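## 4. Talking to people about the smell of their work

I should say up front that I came to this section backwards. The plan Valeriano Escobar and I wrote was about noise, and the word "smell" doesn't show up in it once. But I'd sit down with somebody at a break table in Wostbridge, ask what the building sounded like when they first started there, and they'd give me one polite sentence about the fans and then go on for ten minutes about cutting oil. After a few weeks of this I gave up and started asking about smell on purpose, and the interviews got so much better (and longer, as my transcription bill will show).

We ended up with 694 passages that mention an odor of some kind, out of a little over 2,000 coded passages in the whole set. I coded all of them myself and Valeriano coded a chunk of them blind, and we argued over the leftovers on a Saturday with the windows open. Most of our disagreements were over the word "metallic." I had been treating it as a smell word every time. He pointed out that half of the speakers were using it for a taste, and a couple of them for a kind of light, and I had to go back through the whole pile.

### 4.1 Old words and new words

The vocabulary splits pretty cleanly by how long a person has been on the job. People with 20 years or more in the trade borrow from the kitchen and the garage: burnt toast, pennies, wet dog, "my grandfather's glove box." Newer people borrow from products. I heard a lot about dryer sheets and new sneakers. One woman at Gronness told me the coolant smelled "like a swimming pool that's mad at you," which I've now repeated at two conferences and will probably repeat at a third.

What I didn't expect was how often a smell was used to place something in time. Speakers would say a thing happened "back when it still smelled like paint," and everybody else at the table would nod. I never once had to ask for a year. At Solanero the older crew divides the whole history of the plant into before and after the solvent changed, and they'll happily correct each other on which side of the line a wedding or a layoff falls.

The other surprise was the bins. Plain metal bins came up in all 3 sites, and they carry a lot of feeling for such dull objects. Speakers said that an old one holds on to whatever has been in it, and several said they could tell two apart with their eyes shut. I haven't tested this and I'm not going to, but the belief itself is what matters here, and it shows up in the talk as a kind of bragging.

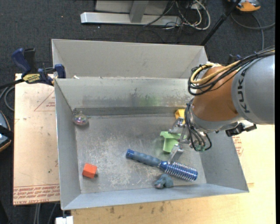

**Figure 4.** Two gray metal bins, one behind the other; the floor of the front bin is scuffed.

Now, it would be easy to read all this as plain nostalgia, and Cayetano Lorente read it exactly that way when he saw our first draft. I see his point. People do get soft when they talk about their early years on a job, and a smell is a quick way to get there. But look at who is doing the talking. Plenty of the fondest passages come from people who also told me, in the same breath, that the stuff gave them headaches. A man at Okafor described the old degreaser in loving detail and then said he hoped it was buried somewhere deep. I don't think "nostalgia" covers that, so I've been using *attachment* in my notes, and I'll stick with it here even though I'm not crazy about it either.

### 4.2 What gets left out

A quick word on gaps. Very few speakers described the smell of other people. I know from just standing around in a locker room at the end of a shift in December that there's plenty to describe! My guess is that talking about a machine or a bin or a floor is safe, and talking about the person at the next bench is rude, especially with a recorder sitting between the coffee cups. When it did come up it was nearly always soap or aftershave, and nearly always about somebody who had retired or died.

I also never got a good handle on the office staff. They told me that the shop floor smelled, in general, and that they stopped noticing it by lunch. The shop floor people told me the office smelled of carpet. I have exactly one long passage from an office worker on the subject, and it's about a microwave, so I've held it over for Section 6 with the rest of the food material.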